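Clearing the Table the Slow Way: Kitchen Tips Borrowed from Robot Research

Filed under: Kitchen, Dishes, Small Habits

I load a dishwasher the way most people pack for a fire. So it stung a little to spend part of March reading the write-up of the Kunudus tabletop study, in which a one-armed machine is taught to deal with cups and bowls, and to find that it has better habits than I do.

The study ran at a workshop in Notmont and asked a narrow question. If you want an arm to learn to pick up dishes, is it better to show it the same neat table over and over, or a different mess each time? The team recorded 1088 demonstrations, with the dishes moved between them, and then tried the trained arm on layouts it had not met. The messy training won, and by enough that they stopped bothering with the neat one. I have been running a household on the messy method for years and would like some of the credit. 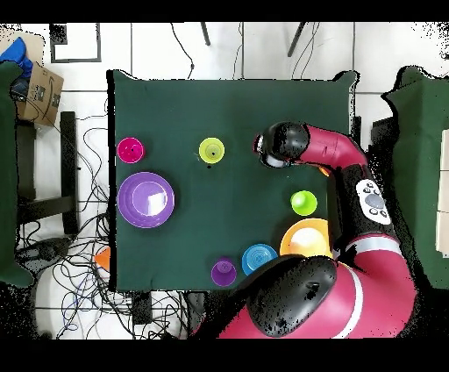

Most of the write-up is about software, and I skipped those pages with a clear conscience. What was left over is surprisingly useful at the sink.

Use a plain cloth. A patterned tablecloth hides spoons, lids and the one grape that will later be found by a sock. One solid color, darker than your dishes, and everything on it shows. If you own only patterned cloths, turn one over. The back is usually dull enough.

Give bowls and cups different jobs for your hand. Cups get picked up by the side, bowls by the rim with the thumb inside. The study sorts its grasps along those lines, and once I started doing the same I stopped carrying three things at once with a single hooked finger. The finger is grateful.

Start with whatever is closest to the edge. The arm did worse when it went for the nearest dish first and had to reach back over it later. My version: walk once around the table, take the edge pieces, then do the middle. It adds perhaps ten steps and has so far saved me a gravy boat.

Don't stack until you've looked inside. A cup with an inch of cold coffee in it is a perfectly good cup until you put it into another cup. Tip first, stack second.

Mix up where things go. I resisted this one. The argument from the study is that a learner who only ever sees the blue bowl on the left learns "left" and forgets about the bowl. Children clearing a table do the same. If your seven-year-old can only find the cups in one spot, set the table differently for a week and let them hunt. There will be complaints. Mine came in writing.

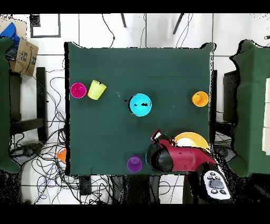

Keep your sleeves and elbows in mind. A good share of the failed tries had nothing to do with the gripping end – it was the middle of the arm that got in the way or nudged something while the business end was busy elsewhere. I read that sentence twice, thinking of the Górecki teapot, which I knocked off the counter with an elbow while carefully, beautifully, picking up a saucer.

Write down what you drop. The team logged every failure with a short reason: slipped, missed, bumped, wrong dish. I kept the same list on the fridge for a month. "Slipped" came to almost nothing. "Bumped" filled most of the page, and moving the drying rack away from the faucet took care of half of it.

A word on numbers, for those who like them. Of 2318 attempted pickups on new layouts, the messy-trained arm left 481 undone. That's about one dish in five still sitting there, which compares well with the teenagers I know and badly with my grandmother. The authors are fairly modest about it. They also point out that all their dishes were empty, so nothing in the paper will help you with lasagna.

For lasagna: hot water, a spoonful of dish soap, and leave it alone for an hour. A Laltlow scraper or any other flat plastic one will lift the corners after that. Skip the steel wool on anything glazed.

Next time, descaling the kettle, on which science has so far told me only what my neighbor already had.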